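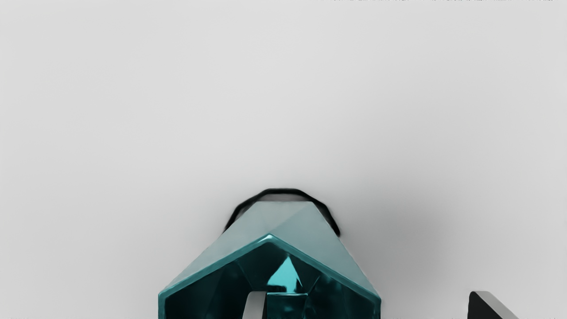

Progress to the end of March

Work on the Condel length-of-day series continued as planned. The combined record now holds 3,905 daily values, of which 672 were reprocessed this period after the clock correction at the Trutitz station was revised. Nine values failed the residual test and remain flagged. They are excluded from the monthly means.

The seasonal term is stable between solutions. The tidal model still leaves a signal near the fortnightly period, and Jolán Gulyás is comparing two ocean loading grids to find its source. Her first runs favor the finer grid, but the difference is within the formal error.

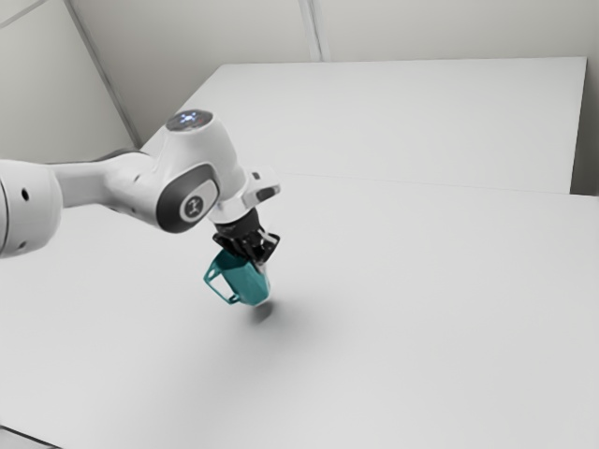
Figure 2. Simulated arm holding a teal mug.

Software

The Urico filter was moved to the new server. Run time for a full solution fell to 3 hours. Output matches the old installation to the last printed digit except in the polar motion rates, where the rounding differs.

Next period

Rerun the flagged days with the revised clock file. Deliver the draft error budget. The data transfer from Erdős is still pending; the request was sent again on Tuesday.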